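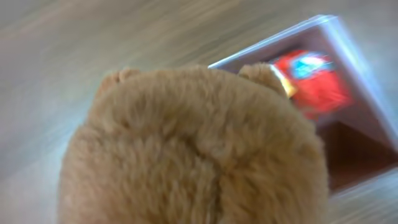
Soft toy with tan fur and two small rounded ears, seen from behind.

Section 3: Getting the catalogue, the label printer and the scanner talking to each other

Last changed 7th June

By now you should have Korkau installed on the laptop and be able to log in with the blue "Desk" account. If you can't, go back to Section 2 and sort that out first, as nothing in this bit works from the "Guest" account (I lost a whole evening to that, and I wrote Section 2).

This section covers the three things I get asked about most at the Uton toy library: loading the old catalogue, printing labels that line up, and getting the scanner to type the right number in the right box. Set aside an afternoon for it. You can stop after any of the numbered parts and pick it up again another day, but please don't stop halfway through the import!

What you need on the table

The laptop and its charger
The Doucet label printer, its power lead and its USB lead (the short grey one, the long one is for something else)
One roll of labels, 34 mm wide, 500 to a roll
The Onder scanner and its cradle
The memory stick with the old catalogue on it
A pen and some scrap paper

3.1 Loading the old catalogue

The old catalogue is a spreadsheet with 3,376 rows in it. Plenty of those are toys that went to the great cupboard in the sky years ago, but bring them all across anyway. It's much easier to retire things inside Korkau than to fiddle with the spreadsheet, and you keep the loan history that way.

1. Plug the laptop into the mains. The import is slow and it will not carry on where it left off if the battery goes.

2. Put the memory stick in and copy the file called catalogue-final to the desktop. There is also one called catalogue-final-new. Ignore it, it's older. Sorry.

3. Open Korkau, log in as Desk, and go to Tools, then Import, then From spreadsheet.

4. Choose the copy on the desktop, not the one on the stick.

5. You'll get a screen with our column names on the left and Korkau's on the right, and it will have had a guess at matching them up. Its guesses are good except for two. Change "Ref" so that it goes to Item number, and change "Bits" so that it goes to Pieces in set. It likes to send "Bits" to Notes, and then you can't search for it.

6. Tick "First row is headings".

7. Leave "Merge items with same name" unticked. We have a great many things called Teddy.

8. Press Check. This doesn't change anything, it just reads through the file and grumbles. Yellow grumbles are fine. Red ones need looking at, and clicking on one takes you to the row.

9. When there are no reds left, press Import and go and make a cup of tea.

10. At the end it shows a total. It should match the number of rows I gave at the top of this part. If it does, press Keep. If it doesn't, press Undo and go to 3.5.

CAUTION: Once you've pressed Keep there is no Undo. The only way back is to restore a backup, and that will take out any loans you've entered in the meantime.

Note: Dates in the old file are written every way you can think of. Korkau copes with nearly all of them, but it reads a plain "7/6" the American way round and tells you the toy was bought in July. I've given up correcting these unless someone asks.

3.2 Item types

Korkau wants every item to have a type, and the type decides how long the loan is and what the checklist says when it comes back. The import puts everything in as "General". You don't need to fix them all now -- I do a shelf at a time while the radio's on -- but do set up the types themselves before you print any labels, as the type letter is part of the label.

1. Go to Settings, then Item types, then Add.

2. Put in S for soft toys, V for vehicles, P for puzzles, G for games, D for dressing up and B for anything big enough to need two people to carry it.

3. For each one, set the loan length. We use three weeks for everything except B, where it's two.

4. In the Return check box, type whatever you'd like to pop up on screen when one of these is scanned back in. Mine for S says "Seams, eyes, nose, smell". For V it's "Wheels, battery door, sharp bits".

5. Press Save after each one. It doesn't save as you go, and moving to the next type throws away what you've typed without so much as a warning.

You can pick a colour for each type as well. It only shows on the screen, the printer is black and white, so have whatever you like.

If something could be two types, go with whatever a parent would look under.
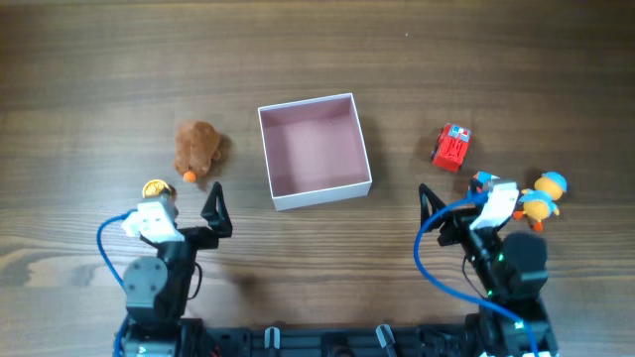 I'd start with the types you have most of, so you can see straight away if the loan lengths look right on real items. To change the type on one item, open it and use the drop-down at the top. To change a lot at once, search for a word, tick the box at the top of the results, then untick any that don't belong before choosing Change type. Searching "truck" gets you a good way through the vehicles. Searching "bear" gets you most of the soft toys, one jigsaw and a hot water bottle cover.

3.3 The label printer

The Doucet is a nice little machine once it's set up, and a perfect pest until then. Do the steps in this order, especially the part where you don't plug the USB lead in until you're told to.

1. Lift the lid by the two green tabs. Both at once, or it sticks on one side.

2. Drop the roll in with the labels coming off the top, towards you. If they're coming off the bottom they'll feed perfectly well and print on the backing paper.

3. Pull out a hand's length of labels, lay it flat over the roller and close the lid until you hear two clicks.

4. Plug in the power and switch on at the back. The light goes orange and then green.

5. Now hold the feed button down until it spits out a few blank labels. It's measuring the gap. Let it finish and tear them off.

6. On the laptop, open Korkau and go to Settings, then Labels, then Add printer. When it says "Connect your printer now", plug in the USB lead.

7. Choose the 34 mm label from the list. Two are listed at that width. You want the one with "gap" after it.

8. Press Print test. You should get a label with a thin border all the way round.

Is the border missing on one edge? Go back to step 5 and measure again. If it's still off, there's a Nudge setting on the same page. One click moves everything by a hair, so give it three or four before you decide it's doing nothing.

CAUTION: The tear bar is sharper than it looks. Tear upwards and away from your fingers.

CAUTION: Don't put half-used sheets of labels from the stationery drawer through it. They peel off inside and wrap themselves round the roller, and then it's tweezers.

When the test is good, print ten real labels before you print a hundred. Search for any ten items, tick them, and choose Print labels. Each one should have the type letter, the item number and a barcode, with the name underneath in small letters. Long names get chopped. I can live with that, but if it bothers you, fill in Short name on the item and it will use that instead.

Where to stick them

Hard toys: underneath, on a flat bit, wiped and left to dry first.
Boxes and tubs: on the short end, so you can read it on the shelf.
Soft toys: never on the fur. Stick the label to one of the cloth tags in the tin and stitch the tag into a side seam.
Puzzles: one on the lid and one on the base. Print two, it's the same number.

3.4 The scanner

1. Sit the Onder in its cradle and leave it until the light stops blinking. The first charge takes a good few hours, so this is a sensible thing to start the night before.

2. Plug the cradle into the laptop. You don't need to install anything, the laptop thinks it's a keyboard.

3. Open a blank document and scan one of your ten labels. You should see a letter, some digits, and the cursor dropping to the next line.

4. If the cursor stays where it is, scan the code marked "Enter after" on the card in the scanner's box. You'll get a rising beep. Try the label again.

5. If you get the digits but a strange symbol where the letter ought to be, the scanner is set to the wrong country. Scan "UK" on the same card.

6. Go back to Korkau, click in the big box on the Desk page and scan the label once more. The item should open by itself.

Note: Being a keyboard, it types wherever the cursor happens to be. If you've left an email open, you'll be scanning teddies into your email. Click in the big box first, every time.

One low beep means it can't read the label. Tilt it a bit -- straight on is the worst angle on anything shiny.

3.5 When it goes wrong

The import total is short. There's almost always a blank row somewhere in the spreadsheet, and Korkau stops dead when it meets one. Open the desktop copy, press Ctrl and End, and work upwards from the last row that did come in. Delete the blank row, save, and start again from step 3 of 3.1.

The import total is too big. You've imported twice. Press Undo.

Labels print fine and then drift. The roll is nearly finished and has gone slack. Swap it.

Nothing prints and the light is green. Somebody has pressed Pause in the print window. Right-click the little printer at the bottom of the screen and untick it.

Scanner beeps but nothing appears. Take it out of the cradle, count to ten, put it back. Still nothing? Try the other USB socket, the one nearest the hinge.

"Item already exists" when you add something new. The number's been used before, probably on something retired. Let Korkau choose the next number by leaving the box empty.

Once all of that is behaving, take a backup (Tools, Backup, To stick) and write the date on the stick in pencil. Members and loans are in Section 4.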